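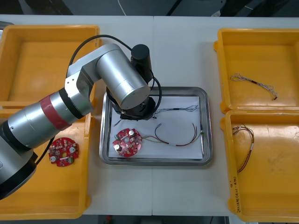
Entry-level hiring: annual fairness check, Stemham office

Form used: Branier checklist, long version. Filled in on a Wednesday, after lunch.

1. Job ads state the pay range.
Partly. Nine ads do. The rest say "competitive," a word that has never yet paid anyone's rent.

2. Unpaid internships closed.
Yes. The last one was renamed a "discovery placement" in January and has now been closed under that name too.

3. Applications read with school names hidden.
Pass, with a comment. Of 330 applications, 129 mentioned the school again in the cover letter, usually in the first line. The software hides the box on the form and leaves the letter alone.

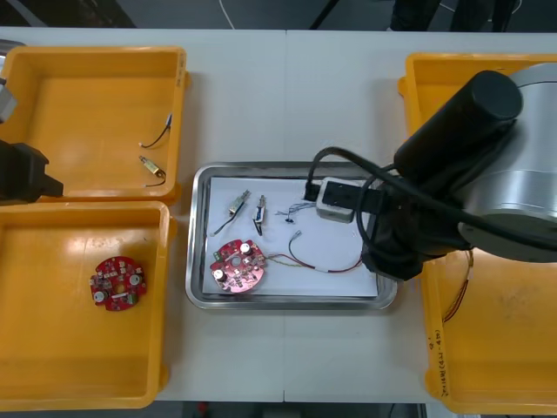
Zou, who supply the software, can mask letters as well for an extra fee. Recommend we pay it before the spring round.

4. Referrals logged.
Fail. The log has 72 entries and the column headed "relationship to applicant" is blank in most of them. Two say "golf." Fill in the column or drop the referral bonus.

5. Interview travel paid up front.
Fail. Candidates coming from Skeslow still buy their own ticket and claim it back later. One claim was for $200 and was returned for lack of a cost code, which candidates do not have.

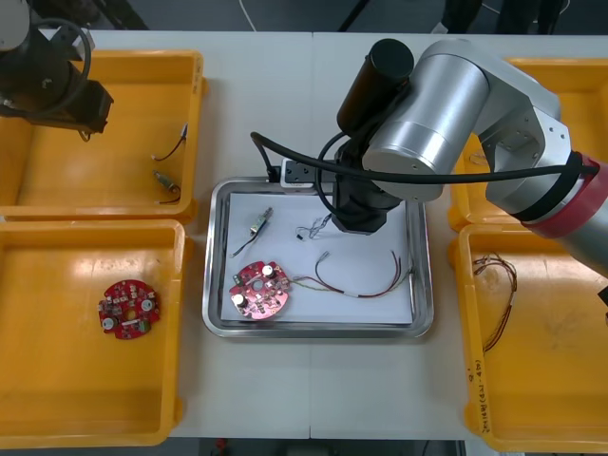
Tray and gripper at the worktable.

6. Same questions put to every candidate.
Pass on paper. Interview notes show that "Where do you ski?" was asked twice as an icebreaker – please strike.

7. Parents' occupation asked on the monitoring form, answer optional.
Yes. Response rate is decent. The answers are kept in a folder that the hiring panel can open, so move the folder.

Overall: conditional pass. Items 4 and 5 to be rechecked before any new ad goes out.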